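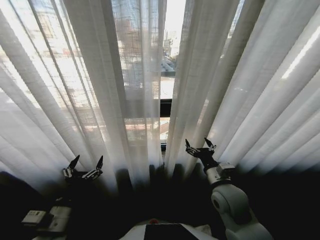

Trornix releases Haseck 2, control and perception software for two-armed robots working with cloth

By the Trornix press office
January 11, 2026

Trornix has released the second version of Haseck, its control software for two-armed robots that handle curtains, bedding, towels and other soft goods. The release is open to existing customers now and to new customers from the end of the month.

Haseck 2 replaces the perception and planning parts of the first version. The low-level arm control is largely unchanged, and sites already running Haseck will not need new hardware or a new safety assessment for the arms themselves.

The main change is in how the software finds the edge of a piece of fabric. The first version looked for a clear outline in the camera picture and planned a grasp from that. It did well with towels on a table and badly with sheer curtains in front of a bright window, where daylight comes through the cloth, buildings outside show through the weave and the hem is lost against a dark floor. In those conditions the old planner often picked a window bar or a roofline as the edge of the curtain.

Haseck 2 keeps a running model of the cloth instead of starting again with each camera picture. It follows the folds downwards from the part of the curtain it can see well and estimates where the hem should be, with a figure for how sure it is. If that figure is too low, the planner holds the open grippers just under the expected hem and takes more views before it closes either of them. Operators can set the threshold for each room.

The two arms are also planned together for the first time. Under the old version each arm had its own plan and a supervisor stopped them if they came too close. Curtain panels seldom hang evenly, and the new planner lets one gripper sit higher or further across than the other while still timing both grasps to the same moment. Pulling on one panel before the other is held was the most common cause of snagged hooks in customer reports.

Exposure handling has been rewritten as well. Cameras facing a window tend to settle on the brightest area and leave the lower part of the room almost black. Haseck 2 takes a short and a long exposure and uses the long one for the area around the grippers. This adds a small delay to each planning cycle. Sites that work only under indoor lighting can switch it off.

The software was tested at Kenavstead, the company's trial flat, between September and the end of the year. The test set was made up of 1684 curtain tasks, including opening, closing and straightening, at different times of day. Haseck 2 completed 81 per cent without an operator stepping in. Most of the remaining tasks ended with the software stopping and asking for help. Low sun in the late afternoon is still the hardest case, and the release notes list it as a known limit.

Planning a two-handed grasp now takes around 16 seconds from the first camera view to the start of the closing movement. Trornix said it expects to shorten this, but that for household and hotel work the time matters less than leaving the curtain on its rail.

Also included in the release is Říha, a replay tool for engineers. Říha stores the camera pictures, the cloth model and the arm plans for each task on one timeline, so that a failed grasp can be stepped through and the planner run again with different settings. It works offline and does not need a robot connected. Logs are kept for 20 days by default – the period can be changed, and sites with privacy rules about windows and outside views can have those areas blanked before anything is saved.

Configuration files from the first version will load in Haseck 2, apart from custom edge detection settings, which are ignored with a warning. A migration guide is supplied with the installer. Security fixes for the first version will continue until September.

An update for heavier lined curtains is in development. Blinds are not supported.

Press enquiries should be sent to the Trornix press office through the contact form on the company site.

81 shares
3 comments

fold_and_carry
Does Říha open logs from the old version or only new ones? We have months of snagged hook failures I would like to run through it.

mullion
Window bars being taken for the hem was our biggest problem by a long way. Glad to see it dealt with. Would have liked separate results for sheers and for ordinary cotton.

kestrel_tooling
16 seconds is fine for us. Please do blinds next – half our rooms have them.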